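# Chapter 5: Setting Up a Small Bakery Kitchen

Before a baker buys flour, someone has to decide where the flour will go. This chapter is about the layout of a small production kitchen.
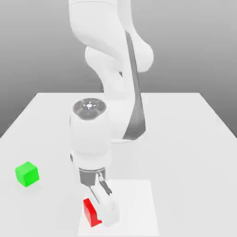
Melahat Yazıcı told us, when we asked her what she would change about her first kitchen in Veres, that she would have put the sink on the other wall and left everything else alone. She had placed it beside the oven to save on pipework. Every person carrying a hot tray then had to pass every person washing a bowl, and the two met at the same corner all morning.

Her answer is a good place to start. Most layout mistakes in small kitchens are mistakes about walking. The equipment is usually adequate and the room is usually large enough, but the path between two tasks crosses the path between two others.

## 5.1 The Order of Work

Bread moves through a kitchen in a fixed order. Ingredients are stored, weighed, and mixed. The dough rests, is divided and shaped, and rests again. It is baked, cooled, and packed. A layout follows the order of work when each station stands next to the one that comes after it.

In a long, narrow room this gives a straight line, with deliveries coming in at one end and finished bread going out at the other. In a square room the line is bent into a U, and the storage and packing areas end up near the same door. The U shape is common in rented shops, where there is often only one door wide enough for a rack.

Cakes and pastries follow a different order. Many of them go back to the bench after baking to be filled or iced, and laminated dough goes in and out of the refrigerator several times. A kitchen that makes both bread and pastry needs either two lines or an agreed timetable for one line. We return to timetables in Chapter 7.

## 5.2 Benches

The bench is where most of the labor takes place. Its height matters more than its length. A bench that is too high tires the shoulders, and one that is too low tires the back. As a first test, stand up straight with your arms at your sides. The bench top should meet your wrist or sit slightly below it. Shaping calls for a lower bench than decorating does, and a shop with only one bench should set it for the task that takes the most hours.

Wood, stainless steel, and stone are all used for bench tops. Wood holds a little flour in its grain, so dough releases from it easily, but it must be scraped and dried with care. Steel is simple to clean and feels cold under the hand. Stone stays cool and is preferred for chocolate and butter doughs -- it is also heavy, and the floor should be checked before it is ordered. Local health codes may limit the choice.

## 5.3 A Worked Case

Canan Yurt opened a bakery called Drastier in a former shoe store. The room was 20 feet wide and 50 feet deep, with one door to the street and one to an alley. She planned to spend 4000 dollars on benches and shelving, and she drew the room on graph paper before she spent any of it.

Her first drawing put the oven at the back, near the alley, where the gas line came in. Bread then had to be carried forward past the mixer to reach the counter. In her second drawing she moved the mixer and flour storage to the left wall and kept the right wall clear for racks. The oven stayed where it was. The two paths ran side by side and did not cross.

Copy the outline of her room onto graph paper before reading Section 5.4, and mark both doors. You will need the drawing for the exercises on refrigeration and drains.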